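Dry Hop Timing and Haze Stability in a Low-Bitterness Pale Ale

Project report, brewing and fermentation module
Submitted in December

1. Background

Hazy pale ales are sold on aroma and on a soft, cloudy appearance. Both fade in storage. Aroma is lost as hop oils oxidize or stick to yeast and packaging, and haze drops out when the particles made of protein and hop polyphenol grow large enough to settle. The time at which dry hops are added affects both. Hops added while the yeast is still active are exposed to less oxygen, but part of the oil leaves with the carbon dioxide. Hops added after fermentation keep more oil and carry a higher risk of oxygen pickup.

The project compared the two timings in one recipe, using the teaching brewery at Murkau. The recipe was based on a pale ale from the Nieto brewery, scaled down and simplified to a single hop variety. No attempt was made to match the commercial beer.

2. Materials and method

The grain bill was pale malt, flaked oats and wheat malt, with oats at 13 percent of the total by weight. Mash temperature was held constant for the full rest. No bittering addition was made. A small whirlpool addition was made once the wort had cooled to 80 °C, and all remaining hops were reserved for dry hopping.

One batch of wort was split between two identical fermenters. Both received the same dried ale yeast, rehydrated together and divided by weight. Fermenter A was dry hopped on the second day, with gravity still falling. Fermenter B was dry hopped after gravity had been stable for two days. The hop charge and the contact time were the same in both.

Gravity and temperature were logged with a Werik floating sensor in each fermenter. The sensors were checked against a glass hydrometer before pitching and again before packaging. Turbidity was read on a Skelero bench meter, which has an upper limit of 1,000 NTU. Samples were degassed and brought to room temperature before each reading.
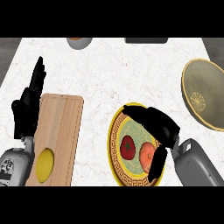
Why was the wort split after the boil and not brewed as two separate batches?

Splitting one batch removes differences in mash efficiency, boil-off and water treatment, so the timing of the dry hop is the main variable left between the two beers.

Both beers were kegged under carbon dioxide, carbonated to the same level and stored cold. Turbidity was read weekly for six weeks. Tasting was done at weeks one, three and six by students on the module, using coded glasses and a triangle test. Tasters who picked out the odd sample were asked to describe the difference in their own words.

3. Results

Both fermenters reached the same final gravity within the resolution of the hydrometer. Fermenter A showed a slightly faster drop on the day after hopping. Fermenter B showed a small further fall after its late addition, consistent with hop enzymes freeing some fermentable sugar (hop creep). The fall stopped before packaging.

Beer A was the hazier of the two at every reading. At week six it had kept 59 percent of its week-one turbidity. Beer B lost most of its haze between weeks two and four and was only lightly cloudy by the end.

In the triangle tests the beers could be told apart at weeks one and three. At week six the result was not significant. Early comments described beer B as brighter and more citrus in aroma, and beer A as softer, with stone fruit. Two tasters noted a grassy character in beer B at week one. It was not mentioned again.

4. Discussion

The turbidity results support hopping during active fermentation where stable haze is the goal. The aroma results are less clear. The late addition gave a stronger first impression, but the advantage had gone by the last tasting. Oxygen pickup during the late addition is a likely cause and was not measured, as the dissolved oxygen meter was out for service.

The main weakness is the single replicate. Keg position in the cold store was also fixed, with beer B nearer the door, and may have gone through wider temperature swings. A repeat should rotate the kegs and purge the hop charge with carbon dioxide before dosing. A third fermenter with the charge divided between both timings would also be useful, and would fit on the existing glycol loop.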